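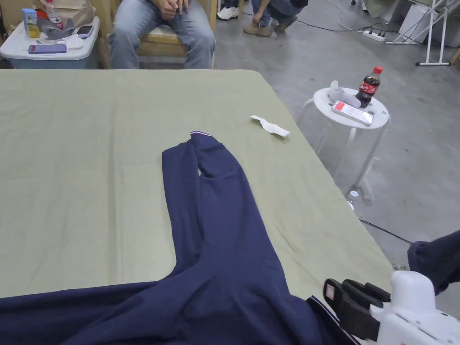

Projekte > Textil und Alltag > Projektberichte > Glatt auf glatt

Glatt auf glatt – was wir beim Zusammenlegen von Strickpullovern gelernt haben

Projektbericht von Hajnalka Fodor und Csaba Bakos, betreut von Chantal McIntyre

Angefangen hat alles mit einem Streit über Ärmel. Hajnalka legt Pullover so, wie sie es von ihrer Großmutter kennt, nämlich mit beiden Ärmeln quer über den Rücken, und Csaba klappt sie lieber der Länge nach um, bis sie parallel zum Rumpf liegen. Daraus ist dann unser Semesterprojekt geworden, und wir möchten uns gleich zu Beginn bei allen bedanken, die uns ihre Pullover anvertraut haben (einige davon sehr geliebte Stücke!).

Zusammengekommen sind 28 Strickteile, vom dünnen Feinstrick bis zu einem dicken Zopfmuster, das Aranka Hegyi aus Noldale mitgebracht hat und das sich gegen jede Art von Ordnung gewehrt hat. Insgesamt haben wir 200 Faltungen durchgeführt und jede in unser Heft eingetragen: Methode, Höhe des fertigen Päckchens und ein paar Worte dazu, wie es sich angefühlt hat. Die letzte Spalte war eigentlich nur als Spaß gedacht, wir haben sie am Ende aber am häufigsten nachgelesen.

Gearbeitet haben wir auf einem großen Tisch mit Stoffdecke. Auf einer blanken Platte rutscht Strick gern weg, sobald man am Bündchen zieht, auf Stoff bleibt er eher liegen. Dafür drücken sich Falten in der Decke manchmal durch, und wir haben sie deshalb zwischendurch immer wieder glatt gestrichen.

Beim Auslegen hat sich eine Reihenfolge bewährt: erst den Rumpf ausbreiten, dann die Schultern, dann die Ärmel von der Achsel zum Bündchen hin ausstreichen. Wer am Bündchen anfängt, schiebt den Stoff nur vor sich her und hat am Ende einen Wulst unter der Achsel. Bei Modellen mit farbigem Streifen am Ärmelende war das Arbeiten angenehm, weil man an der Linie sofort sieht, ob der Ärmel verdreht liegt. Einfarbige dunkle Pullover haben uns länger aufgehalten, vor allem am späten Nachmittag – da hilft nur, mit der Hand nach der Naht zu tasten.

Zum Streit selbst: Die Quermethode ergab bei Feinstrick die flacheren Päckchen, bei grobem Strick lag die Längsmethode vorn. 7 Teile ließen sich mit beiden Methoden nicht vernünftig stapeln, und 2 davon haben wir schließlich gerollt. Andor Szalai fand das Rollen von Anfang an besser und hat uns daran in jeder Besprechung freundlich erinnert.

Offen geblieben ist, wie sich die Knickstellen nach mehreren Wochen im Schrank verhalten. Dazu hätten wir im August noch einmal alles aufschlagen müssen, und da waren die meisten Pullover längst wieder bei ihren Besitzern. Das Heft mit allen Einträgen liegt bei Chantal McIntyre und kann dort gern eingesehen werden.

7 Kommentare · 28-mal geteilt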